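住まいと設備の読み方 第5回 配布ノート
天井を見上げる回

こんにちは、今週もよろしくお願いします。先週の床の回は思ったより質問が多くて、うれしかったです(幅木の話だけで予定の半分を使ってしまいました、すみません)。今回は首を上に向けます。天井です。私はこの科目の中でこの回がいちばん好きで、毎年しゃべりすぎるので、先にノートを配っておくことにしました。読んでから来てくれると助かります!

教科書はアルボレダ(Ulises Arboleda)の『部屋の裏側』、48ページから始まる章です。読みにくい訳ですが、図がいいので図だけでも眺めておいてください。31ページの用語表もときどき戻って見ます。

1 天井を張るか、張らないか

まず大きな分かれ道がこれです。天井板を張ると、梁も配管も電線もぜんぶ隠れます。すっきりするし、掃除も楽。かわりに、そのぶん部屋は低くなります。梁を見せたままにすると高さはかせげるけれど、隠れていたものが全部出てきます。出てくるなら出てくるなりに、きれいに並べないといけない。ここが設備屋さんの腕の見せどころで、私は出張先でもつい見上げてしまいます。

梁を見せる天井では、色の決め方がかなり効きます。黒く塗って沈める流儀と、白でそろえて明るくする流儀があって、カフェは黒が多い印象ですが、作業をする部屋なら私は白が好きです。照明の光がよく回るので、手元が見やすいんですよね。ただし白はほこりの筋が目立ちます。ハークロウ(Hirklow)の演習棟を白で塗ったとき、梁の上の面を塗り残していて、脚立に上がった学生にすぐ見つかりました。塗るなら上の面も塗りましょう。

2 壁と天井の境目を使う

配管をどこに通すか。部屋の真ん中を横切らせると、どうしても目につきます。そこでよく使うのが、壁と天井がぶつかる境目です。白い壁に白い管を何本か平行に束ねて、金具で留めながら奥まで走らせる。管と壁の色が近いと、束になっていても案外うるさくなりません。曲がるところも、境目に沿って曲げておけば目が自然についていきます。

留め金具の間隔は、図面の段階で決めておいてください。現場で「このへんかな」とやると、あとで一本だけたるみます。管の種類や太さで必要な間隔は変わるので、必ずメーカーの資料で確かめること。クインテロ(Quintero)の改修では私がこれを甘く見て、留め金具を36個追加で注文しました。恥ずかしいので授業ではもう少し小さい声で話します。

細い電線は別あつかいです。管に入れずに壁をそのまま下ろすと、白い壁の上では黒い線が一本あるだけでずいぶん目立ちます。一時的なものならかまいませんが、長く使うなら細い配線カバーを一本、壁の角に寄せて付けるのがおすすめです。

3 空調と照明の取り合い

天井に付けるタイプの空調機は、下の面に羽根板の格子があります。このまわりは空気の通り道なので、照明をすぐ横に置くと、点検のときに脚立の置き場がなくてたいへんなことになります。まず空調機の点検に必要な空きを取って、そのあと照明を割りつける。順番を逆にした図面を毎年何枚か見ますが、直すのは本当に面倒です。

蛍光灯は長いぶん、向きで部屋の印象が変わります。奥行き方向に並べると部屋が長く見え、横に並べると幅が出ます。窓があるなら、窓際の列だけ別のスイッチにしておくと、晴れた日に消せて便利です(フリヴィエ(Flivier)の教室はこれができなくて、六月の昼間でも全部ついていました。もったいない!)。

窓の外に木があるかどうかも書きとめておいてください。葉が茂る季節は光の入り方が変わりますし、緑が少し見えるだけで、配管だらけの部屋でもずいぶん息がつけます。これは完全に私の好みですけど。

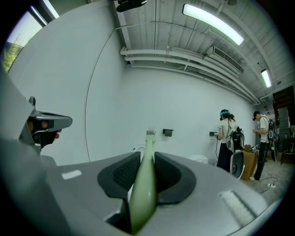 4 見取り図を描く練習

ここからは手を動かします。自分の部屋でも、実習室でも、駅の待合室でもいいので、天井をひとつ選んで描いてきてください。うまい絵はいりません。私の見本なんて、空調機が弁当箱にしか見えません。

描く順番はこうです。
まず部屋の輪郭と窓。
次に梁。見えていなければ「天井板あり」とだけ書く。
そのあと空調機と照明器具。
最後に管と線。どこから来てどこへ行くか、たどれるところまで。

たどれなくなった地点には小さな丸を付けて、「ここで見失う」と書いてください。この丸がじつは一番おもしろいところで、壁の中に入るのか、隣の部屋に抜けるのか、みんなで推理します。カロヴ(Callov)の建物を描いた年は、一本の管の行き先で二組に分かれて、終了のチャイムが鳴っても誰も帰りませんでした。

5 持ち物と提出

A4の紙、鉛筆、あれば色鉛筆を二色。管と電線を別の色にすると見やすいです。巻き尺はこちらで用意します。脚立には勝手に上がらないこと。天井の器具にも手を触れないでください。

提出は2020年6月12日の授業のはじめに、紙のままで。写真に撮って送ってもらっても、印刷の手間で私が困ります。名前を書き忘れる人が毎回いるので、裏に大きく書いておいてください。

次回は扉と建具です。自分の家の扉がどちら向きに開くか、見ておいてもらえると話が早いです。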